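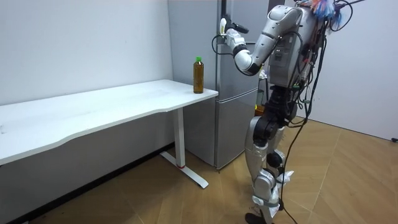

Home Help Exchange > Household Management > Appliances and Automation

Can a humanoid robot be relied upon to fetch items from a refrigerator in a shared kitchen?

Posted by Limetti Residence Office
885 views

Our office manages a residence with 143 tenants, most of them older adults who live independently. Each floor has a shared kitchen with a desk-height table and a full-size refrigerator. The residents' council has asked whether a general-purpose robot could take over a small number of routine chores, beginning with the refrigerator: opening the door, taking out a bottle or container, placing it on the table, and closing the door again.

We have received promotional material from several suppliers. It is attractive, but it does not answer the practical matters on which our decision depends. We would be grateful for replies on the following points.

Is opening a household refrigerator a task that present machines can perform without a person standing by? Does the type of handle or door matter? What changes to a kitchen should be expected before such a machine could work in it? Finally, would the funds be better spent on staff hours?

We are not considering cooking, cleaning of floors, or the handling of medication. The residence has 2 staff members on duty in the evening, and the purpose of the inquiry is to relieve them of minor errands, not to replace them.

14 comments | Share (6)

Gresero Facilities Desk

Our department reviews equipment for care homes and student housing, and this subject has come up in most of our meetings since December. Our present advice is that fetching from a refrigerator can be demonstrated but should not yet be treated as a dependable service.

The difficulty begins with the door. A refrigerator door is held shut by a magnetic seal, so the first pull must be fairly strong and the force must then drop at once. A person makes that adjustment without thought. A machine must find the handle or the edge of the door, place its fingers correctly, pull along a curve, and keep its balance while its own arm moves away from its body. If the fingers are placed a little too far out, they slip. If they are placed too far in, they may press against the cabinet and no pull is possible.

Reaching inside is a separate matter. The hand must pass over the raised edge of a shelf or compartment with little room to spare, and the palm and wrist often block the view from the robot's head.

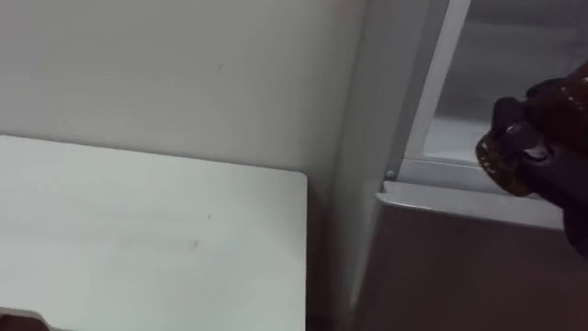
A robotic hand reaching toward an open compartment, with the fingers partly curled.

Bottles are among the easier items. They are upright, fairly rigid, and narrow enough for the fingers to close around. Eggs, open cups, thin plastic bags and stacked leftovers are much harder, and a shared refrigerator contains a good many of these. We would also ask any supplier how the machine decides which bottle is wanted when three tenants have bought the same one.

With regard to changes in the kitchen, we recommend that the table near the refrigerator be kept clear and that the floor be free of mats. Some machines of this kind are used with cables attached, and a cable on the floor is a tripping hazard for older residents whether or not the robot performs well.
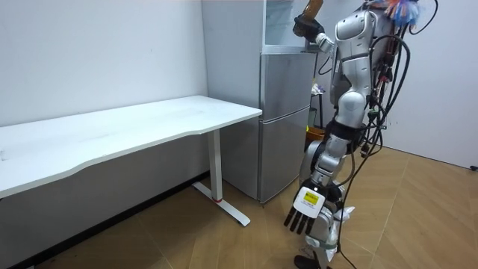 Height should also be considered. An arm that works comfortably at table level may be near the end of its reach at the top of a tall appliance, and an object held above shoulder level has farther to fall. We suggest that frequently used items be stored on a middle shelf during any trial, and that glass containers be excluded altogether.

As to cost, we cannot offer a general figure. Please include the hours of the person who will supervise, reset and charge the machine. In our reviews this was the item most often left out of the proposal.

Marked helpful by 31 members

Prururano Tenants Board

We looked at this too. Ours is a smaller building and we decided to wait. A cart with the drinks on it, placed in the hallway at 4 p.m., solved most of the problem for us. It may not be what your council wants to hear.

Marked helpful by 9 members

Leitner Appliance Service

The reply from Gresero is sound. We wish to add some information on doors, as we repair them for a living and the question of handles was only partly covered.

A vertical bar handle is generally the better choice for a gripper. It can be taken hold of at several heights and the fingers can close fully around it. Many newer refrigerators have no bar at all and are opened by a recess or by the edge of the door. In that case the machine must hook its fingertips behind the edge, often from the side.
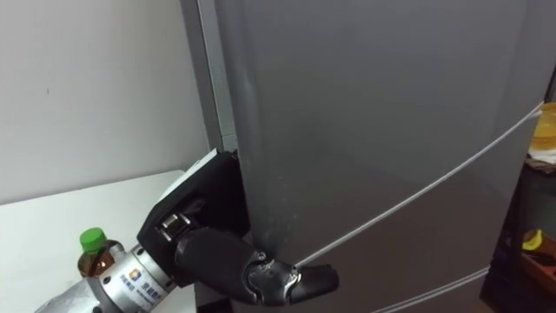
Repeated pulling at one corner of a door is hard on the hinge and the gasket, and a metal knuckle will scratch a brushed finish. If a trial goes ahead, the following is advisable:

- Use an older refrigerator, separate from the one holding residents' food.
- Apply clear protective film along the door edge and the adjoining side panel.
- Check once a week that the door closes fully under its own weight.
- Fit a door alarm. A door left slightly open overnight will spoil the contents, and a machine that believes it has closed the door will not report the matter.

Item number four is the one we would insist upon – an alarm is inexpensive and can be fitted in a few minutes. It is useful with human users as well.

We have no opinion on staff hours. On the first point raised, our answer is that a person should be standing by.

Marked helpful by 17 members

Limetti Residence Office

We thank all members who replied. The council will be advised to defer any purchase and to request a supervised demonstration in an unoccupied kitchen, using closed plastic bottles only. A door alarm has been ordered for each floor. The suggestion of a cart will be placed before the council at its next meeting.

Thread 3536 | Filed under: robots at home, refrigerators, shared kitchens, assisted chores

This site uses cookies to remember your sign-in and to measure visits. By continuing to browse you accept our cookie policy.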